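November, lounge corner, upholstery and soft goods notes, continued from the last page

Started 3 pm, late, the Kalniņš delivery held up the lift again. Radiator on all morning so the room was warm and dry, worth writing down for the static problem (see further down).

To do today: the brown velvet tub chair, the throw pillows, the pink cloth, pouch. Leave the curtains for next time, no daylight left to judge color by.

Chair first. Brushed it with the soft brush, back first, then arms, then seat. Direction of pile matters a lot more than I wrote last month. Down and toward the front is right. If you go across you get a pale band that looks like a stain, and somebody will try to clean it with water. Do NOT use water. Went over the seat 3 times, the front edge is still shinier than the rest and I think that is wear. Not going to chase it.

Seat front where it meets the base: crumbs. Crevice tool, low setting. High setting pulls the pile up in little tufts, found that out on the Bremari sample and it never laid back down.

Pillows off the seat before brushing and onto the floor in front of the chair. Floor was mopped before lunch and had dried, fine. Pink one has picked up brown fluff along one seam. Sticky roller gets most of it, the rest by hand. The gray one is much smoother, nothing sticks to it, wish we had bought all of them in that. Check labels on both before anyone puts them in the machine, I have a 30 degree wash in my head for the pink but can't find where I wrote it.

Folding. Tried the old way, flat on the table, and it slides. Worked over velvet the cloth grabs a bit and stays where you put it. Corners first, pull it even, then fold. Roll if it's going in the pouch.

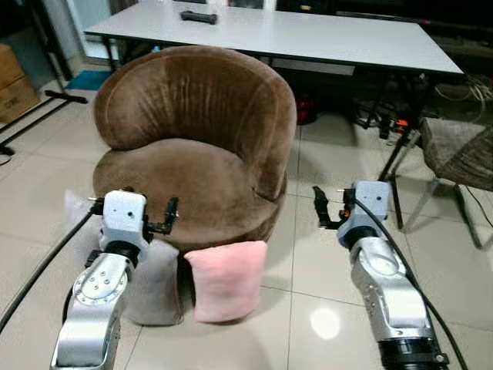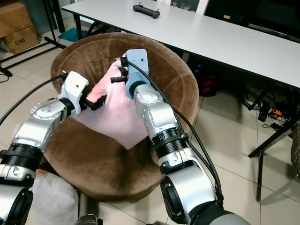

Fuzzy cloth and the black zip pouch:

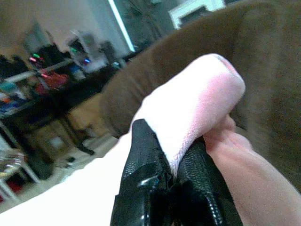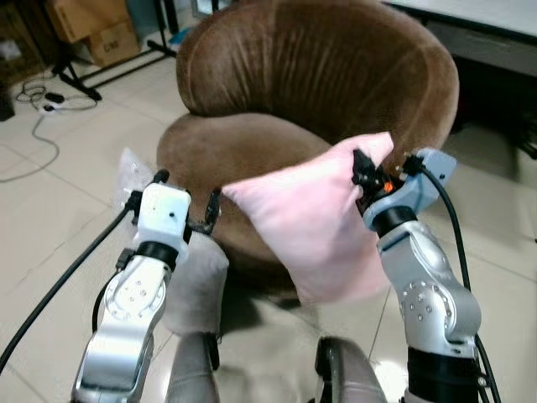
Pouch notes. It is a tight fit whatever you do. Rolled is better than folded, folded makes a hard lump at the bottom and the zipper won't go past it. My method so far:
roll firm, squeeze the air out with the forearm
narrow end in first
open the pouch ALL the way, don't be lazy about the last bit of zipper
push down with a flat hand, not fingertips
keep the fluff clear of the teeth on the way back

That last one is the killer. Fluff in the teeth means picking it out with tweezers, did that last week and it took longer than everything else put together. Bit of candle wax on the teeth helps. Somebody has walked off with the candle. If it's you, drawer 2, left side, please.

Bigger pouch would solve it. Looked at the Windness ones, next size up, but they only do them in packs and we don't need a pack. Asked Kinow for a single, no answer yet. Until then the small one stays, and the cloth gets rolled.

Static. Dry room plus fleecy stuff plus velvet equals everything clinging to everything. Small snap off the table leg twice. Bowl of water on the radiator did seem to help in October, forgot to refill it, that's probaly the whole story. Refill it mornings.

Plastic bags. The pillows came in clear bags and I keep wanting to save them. Decision: keep the uncrumpled ones, recycle the rest. They creep around on the tiles and are slippery underfoot. Don't store the pink pillow in plastic for long, it goes flat and smells of the bag. Cotton sack is better, there should be one on the hook behind the door (there isn't, I looked, but there should be).

The ottoman question, again. People keep sitting on the rim and the rim doesn't like it. Turn it a quarter every month so it wears evenly. Chalk mark underneath so we know which way it was. Same brush direction problem as the chair except round, so go from the middle outwards, following the seams.

Stock: lint roller refills low. Soft brush is shedding bristles, order another, same one, item 364 in the supplies book. Not the stiff one next to it on the page, that's how we ended up with the stiff one.

Left over for next session:
pink pillow seam, check whether the fluff comes back
find wash label, write it HERE and stop guessing
felt pads under the chair, it squeaks on the tile when pushed
curtains, in daylight
ask about the candle

Stopped at ten to six. Swept, lights off, brush hung up bristles down this time.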